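Jasdale Walks adds Hedness to its small-group trips for next year
Press release
12/07/2025

Hello from a very messy desk! I'm Neelam Uniyal, I run Jasdale Walks, and I've got news I've been sitting on since December, so forgive me if I gallop through it. From next spring we're taking people to Hedness, which for anyone who hasn't been (most people, in my experience) is a fishing village at the far end of a very long single-track road, with a harbour, a pub, a chapel and more wind than you'd think possible.

I first went by accident. I'd meant to get off the bus at Wurndale, fell asleep against the window and woke up at the terminus with my boots in a carrier bag and the driver asking if I was somebody's niece. There was no bus back until the morning, so I took a room over the chandlery, had fish soup for supper and breakfast, and walked out along the headland before anyone else was up. I've been back every year since and I still can't decide if I like it better in sun or fog.

The trip lasts six nights and we take six guests at a time, plus me or my colleague Akash Solanki, who knows far more about seabirds than I do and will tell you so. We stay at the Urbonaitė guesthouse on the harbour wall. It's plain and warm, the stairs are steep, and the breakfasts go on for ages. Two of the rooms look straight over the water, so if you want one of those, do say when you book and I'll do my best.

Walking is the main thing. The longest day is the full loop of the headland, with a stop at the old lookout hut for sandwiches, and it's a proper leg-stretcher with a couple of boggy bits I haven't found a way round. The other days are gentler. There's a morning along the shingle, an afternoon up to the ruined lime kilns, and a boat trip if the skipper likes the look of the sky (he often doesn't, and there's no arguing with him). One day is left completely free, and I'd happily spend it in the pub with a crossword, but you can also catch the bus to Wurndale for the market and the second-hand bookshop.

"People ask me what there is to do in Hedness in the evenings and I tell them to bring a jumper and sit outside," says Akash. "You get the boats coming in, you get the terns, and the pub does chips until nine."

A word on food, as I always get asked. Suppers are at the guesthouse or the pub, vegetarians are well looked after, and there's a cake on the go every afternoon at four whether you've walked or not.

We've pencilled in dates from April through to September, and 33 people on our mailing list have already asked for details, so places may not hang about. Bookings open next week through the Jasdale Walks office. Journalists who'd like to come along for a night or two, or who just want a chat about the place, are very welcome to ring me. I'm usually in before lunch and I do return messages, even if it takes me a day.
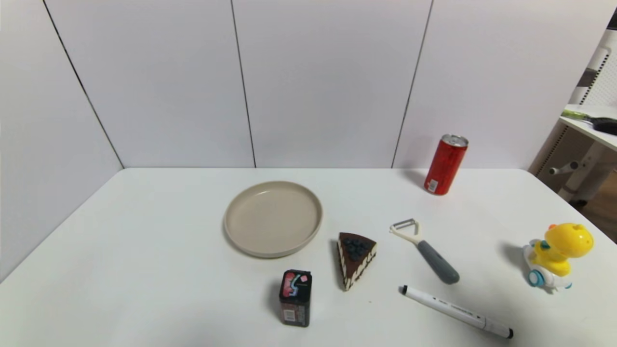

Children are welcome on the two school holiday weeks, when we swap the long loop for rock pools and shorter walks. The guesthouse has a family room and will put up a cot if you ask in good time, and supper can be moved earlier for little ones. If you've got a small person who plays cafés, pack the pretend food for wet afternoons: a plate and a toy slice of cake take up hardly any space in a rucksack, and I'm always glad to be a customer. Under-twelves need an adult with them on all the walks, and please bring wellies as well as boots.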